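Clevia craft table with the round well: two months on

Reviewed by Gintarė Grigaitė 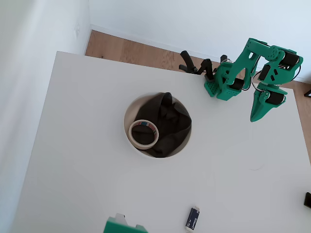

The well in the middle of the Clevia, with black fabric and a roll of masking tape in it.

I'd been sewing on the kitchen table for far longer than I care to admit, so when I finally had a corner of my own I let myself spend a bit (200, delivered, which I thought was very fair for the size) and ordered the Clevia in white. It's been up since March and I've grown terribly fond of it.

The well is what sold it to me, I'll confess. It's a round opening set into the tabletop with a white rim, and it's wonderfully handy for all the bits that normally wander about while you work. A crumpled length of fabric goes in without any folding, the masking tape sits on top where I can grab it, and the rest of the table stays clear for cutting out. My sister has the Petudis, which has a drawer instead, and she's forever pulling her chair back to open it!

Do be aware that it's a fairly shallow sort of well. A bunched-up piece of cloth very nearly fills it, and if you're working with anything thick you'll have loops poking up over the top. I'd have liked it a touch deeper, and I'd have paid extra for a lid too, which the Ikura comes with, though that one was too narrow for my patterns.

The matt white surface is lovely to work on, with no glare from the lamp in the evenings. It does mark, though. There's a faint grey scuff to the right of the well which I've been at with a damp cloth and a little washing-up liquid, and I can still find it if I go looking. It wipes down nicely otherwise, and chalk comes straight off.

Putting it together took me 3 hours with a long tea break, and the instructions could do with bigger drawings. The legs are steady now that I've gone round and tightened everything a second time.

Four stars from me, and it would be five with a lid.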